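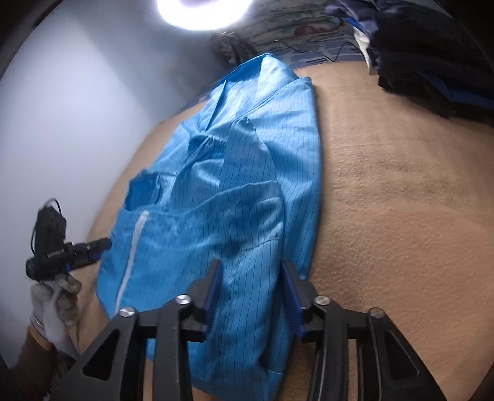
Oltari Classroom Trunk (lower primary)

Supplied by Lambrechts, Nirnville. For schools, after-school clubs and anyone running lessons away from their own building.

In stock. Next batch packed in October, so order before then if you need it for the spring term abroad, shipping is slow.

What it is

A full set of teaching things in one lockable trunk. For reading, number work, art and a bit of music with mixed-age groups. Made for rooms with no power and not much wall space. Everything goes back in the same trunk at the end of the day, there's a packing plan glued inside the lid. Please don't peel it off.

First put together for the summer school at Junutthorpe, where the teaching room was also the dining room and had to be cleared by noon. Changed a fair bit after that. The old wooden abacus has gone (beads everywhere) and there are more picture cards.

What's in the trunk

Picture cards, 134, wipe-clean, no words on the front
Word cards to match, English, with a blank line for the local language
Hand slates and chalk, white and coloured
500 counting sticks in bundles
Number line, cloth, rolls up
Story books, large format, one fixed set
Hand percussion: shakers, claves, a small frame drum
Paint blocks, brushes in two sizes, mixing trays
Pull-on art smocks, children's sizes
Teacher's notes, spiral bound
Washing line and pegs for hanging up work 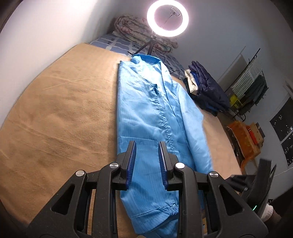
Pale blue with a faint pinstripe.

Not included: paper. Heavy, and nearly always cheaper to buy where you are. Same goes for scissors, which customs can be awkward about anyway.

Group size

One trunk does a class of up to thirty if they share slates. Bigger than that, get a second set of slates and leave the rest as it is. Books and percusssion are fine shared.

Weight and carrying

Two adults to lift. Handles at both ends, no wheels. We did try wheels, they came off on gravel. If it's going up a hill or on a bus roof ask for the split version, same contents in 2 smaller cases, small extra charge. The packing plan is different for the split version so don't swap lids.

Teacher's notes

Short lesson plans, a page each, with the things you need listed at the top by shelf number. Written for someone who may be with the children for six weeks or only an afternoon. No fixed order. There is a section on working alongside the regular class teacher, please read that one first. Lots of groups skip it and then end up teaching the same songs the children learnt last year.

Translation: notes are English only at the moment. You can photocopy any page for use in your own school or project.

Refills

Chalk, more than 100 sticks to the box
Paint blocks, per colour or full tray
Brushes
Pegs
Spare picture cards, sold in the original groups (animals, food, home, body, weather). Single cards not available, sorry, we get asked this a lot.

Refills go out from the Nirnville office most afternoons. Quote the number stamped by the lock so we know which version of the trunk you've got. Older trunks take the narrower paint tray.

Care

Slates: damp cloth, dry flat. Picture cards: wipe, no spirit cleaner, it lifts the ink. Drum: keep out of direct sun, skin will tighten and then split. Wash smocks cool, with similar colours, and get them properly dry before they go back in the trunk or the whole lot will smell. Brushes bristle end up.

Hire

Schools can hire for a term instead of buying. Deposit returned when the trunk comes back and has been checked against the plan. Missing sticks we don't mind. Missing books we do.

Leaving the trunk behind

Plenty of groups buy one, use it for their visit and then hand it over to the school. Tell us when you order and we'll register it in the school's name, so they can order refills direct at the schools price. Ask the head first wether they want it. Some have nowhere to lock it up.

Prices on request, depends on version and where it's going. Send us the country, the nearest town with a freight office and the date you need it by. Replies in a couple of working days, longer in the holidays.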